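Werkstattbuch, 6.9.20

Tag der offenen Tür bei Jaltura, und wir mit den beiden Armen mittendrin! Thema war Kleinkram aus der Handtasche, also Bankkarten und Mäppchen.
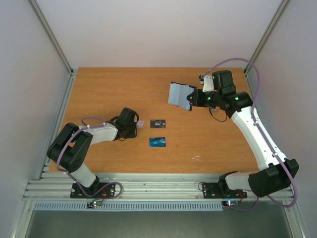 Trevor Gill, Versuchstechnik

Die blaue Karte wollten natürlich alle sehen (rund 80 Leute, puh). Paraschiva hat erklärt, ich saß am Rechner. Lauf 418 bitte noch mal anschauen. 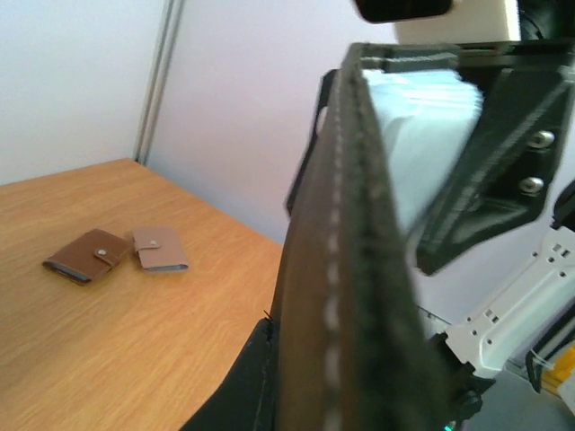

Paraschiva Ciobanu

Mit den zwei Mäppchen mit Druckknopf geht's im Oktober bei Mostemel weiter. Kabel vorher prüfen!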